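Swapping the battery in my old laptop

Last updated: 2021-03-01

My laptop is old enough that the battery had dropped to 38 percent of its original capacity. It would run for 50 minutes off the charger and then shut down with no warning. Chunhua Cai at work had the same model and told me to replace the pack before giving up on it. 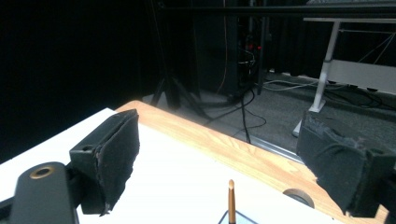
Replacement packs come in two kinds, the maker's own and third party. I bought a third-party one from Nodidia. Before opening anything I ran the old pack down to a quarter, which the instructions ask for. A white top like the one here, with a light wood edge, is good for this work, as the screws are black and very short. Two of mine were longer than the rest and go back in at the hinge.

The old pack was held in with adhesive strips. One of them tore and I had to work a plastic card under the cell very slowly. Don't use metal for that.

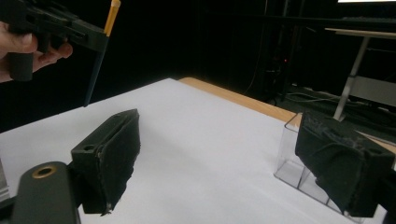 After the new pack was in, I charged it to full, let it run down once, and charged it again. The system now reports 172 minutes with the screen at half brightness. I dropped the old one off at the recycling counter in Gosergate, where they want tape over the contacts.

I'll check the capacity again in October.

4 comments | 11 shares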